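How a Robot Arm Is Kept Working
Dultaretti Young Engineers, Reading Level 4
20 Mar 2026

A robot arm that handles clothes has an easy-sounding job. It picks up a shirt, moves it, and lets go. The machine has to do this many times a day, and each time its parts rub, bend and shake a little. People who look after the arm check it before it starts. The steps below are the ones used for the folding cell at the Moodley workshop in Dreltomthorpe. A cell is the arm, its table and everything else that belongs to the job.

Step one: stop the machine

The arm is sent to its rest position and the power is switched off. A lock goes on the switch, and the person doing the work keeps the key. An arm can be heavy enough to hurt someone even when it moves slowly. Children do not do this work, and adults do it only after training.

Step two: look at the joints

A joint is the place where two parts of the arm turn against each other, like your elbow. Inside each joint are a motor and a set of gears. The gears need grease, which is a thick, slippery paste. If grease leaks out, it leaves a dark ring on the cover. The checker wipes each cover with a white cloth and looks at the cloth. A clean cloth means the seal is good. The seals in this cell are replaced after 800 hours of work.
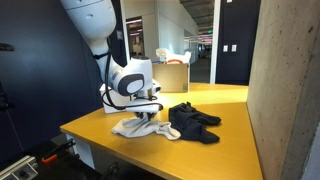 Cables carry power and signals to the gripper, which is the robot's hand. They have to bend whenever the wrist bends. If a cable is pulled tight, the wires inside can break, and the break may be hidden under the plastic. For this reason the cables are given some slack. Near the wrist, a black strap holds them against the arm, and past the strap they swing out in a loose loop before they turn toward the gripper. The loop opens and closes as the joint moves. A loop that is too small will pull. A loop that is too big can catch on the table or on a sleeve.

To test the loop, the checker powers up the arm again and turns the wrist 90 degrees one way at very low speed, then back. The strap should stay in place. If it slides, it is tightened or changed.

Step three: clean the fingers

Cloth sheds lint. Lint is made of tiny loose threads, the same fluff you find in a clothes dryer. It collects on the gripper fingers and makes them slippery. With the power locked off again, the fingers are brushed and then wiped with a damp cloth. They must be dry before the next test.

Step four: set the height

The control computer needs to know how high the table is. If its number is too high, the fingers close on air above the cloth. If it is too low, they push into the table and may bend. The checker places a metal block 46 millimeters tall on the table and lowers the closed fingers until they just touch it. The computer then works out where the tabletop is. The program used for this is called Suvura.

Step five: try it

One piece of clothing is put down in a heap. The arm must pick it up 3 times in a row without dropping it. If it fails, the checker goes back to step three.

Words to know

Gripper: the part that holds things.
Joint: a place where the arm turns.
Seal: a ring that keeps grease in and dust out.
Slack: extra length in a cable so it can move.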